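Our Visit to the Semik Open Day
Project report, 2025-02-02

We went to the Semik open day in Plodau for our automation unit, and I came home with wet sleeves and a full notebook.
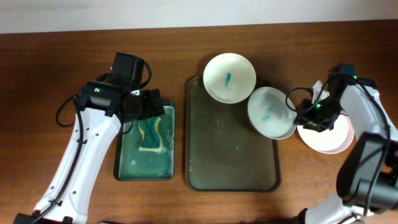
The dishwashing station was my favorite by far. Two arms share one wooden table, with a tray of soapy water and a sponge between them, and the bowls get smeared with blue-green dye so everyone can see which spots still need scrubbing. I figured the hard part would be the scrubbing – nope! The guide said it's holding on to a slippery bowl. A person had steered the arms through 150 practice washes before the open day, and the team wants 2,000 by August (I would lose my mind).

I got to try steering too, and wow, it's tough. I chased the sponge all over the tray and splashed myself twice.

For our own project we're copying the dye idea. Our gripper from the Kabbaj kit can't lift a bowl, so we'll have it wipe a plastic lid and compare the leftover dye before and after. Still to do: find a dye that washes off, and ask if we can borrow the lab sink on Mondays.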